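How to Clear a Catch-All Table (and Keep It Clear Past Tuesday Lunch)

If you have a big table in a shared room, you know how it goes. You put down one roll of tape because you'll need it again in a minute, and then somebody leaves a cup next to it, and by the end of the week you're eating your sandwich standing up. We've had a long table made of two sections pushed together here at Gilgate for a good while now, and it took me most of February to settle on a way of clearing it that I could stand to do more than once. I'm happy to share it, long-winded as I am!

You'll want a damp cloth, a dry cloth, a shallow tray (a baking sheet is fine) and one small jar with a lid. Set aside 16 minutes the first time. It gets quicker.

Step 1. Look before you touch anything

I know, I know, you want to grab things and go. But take a minute and look over the table, especially the far side, where the odds and ends collect. Say to yourself what each thing is for and where it lives. If you can't answer the second part, that's your real problem, and moving the thing to a shelf will only give you a messy shelf.

Our far side is a good sample of the sort of mix I mean. There's a roll of clear packing tape, a bright green foam block standing up on its narrow face, a little red cube, and three stainless steel cups in a row over on the right. And there's a tiny metal nut, sitting out by itself, just waiting to be swept onto the floor.
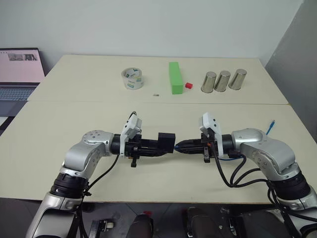 Step 2. Rescue the smallest thing first

Pick up the nut, or whatever your nut happens to be, and drop it straight into the jar. Put the lid on. I used to leave the small pieces for last, and I once spent a whole evening on my knees with a flashlight looking for a screw from a Rarska shelf kit. Little cubes, caps, loose washers and so on can go in the jar too if they fit.

Step 3. Take the cups away together

Stack them if they'll stack without sticking, and carry them to the sink in one trip. Stainless steel shows every fingerprint, so dry them with a soft cloth as soon as they're washed and you'll be spared the water spots. Ours go back on the shelf by the kettle, upside down.

Step 4. Deal with the tape

Before you put a roll of packing tape away, fold the end under by half an inch so you have a tab to pull next time. Stand it on its side if you're short of space, but in a drawer or a box, where it can't roll. (Ours once made it all the way under the radiator.)

Step 5. Give foam and other light things a home

Foam dents, and it picks up crumbs like you wouldn't believe. Wipe it gently with the dry cloth and keep it on the tray, with nothing heavy on top. The tray can then slide onto a shelf, all in one go.

Step 6. Wipe toward the seam, then along it

If your table is two sections like ours, the seam is where the crumbs end up. Wipe each half toward it, then run a folded corner of the damp cloth down the line, end to end. Finish with the dry cloth. A pale top like our cream one will show streaks, so go easy on the water.

Do the small jar once a month, and empty it all the way out when you do.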